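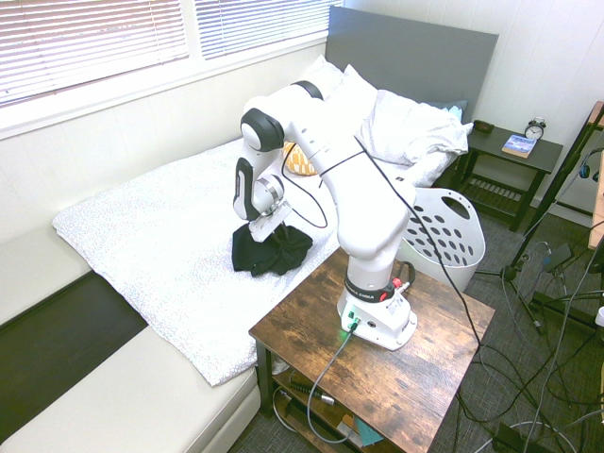
I finally swapped the old Halász fingers for the Grilteck pair this week, and oh, what a difference with soft things! The Halász ones were lovely on boxes and mugs, but cloth just slid away from them. Now I have the arm bolted to the side table, reaching over the bed, and a black garment bunched up in the gripper above the speckled blanket — my favorite test, dark on light. Efraín Guzmán lent me the new pair, and I've logged 40 grabs so far (socks are next, wish me luck).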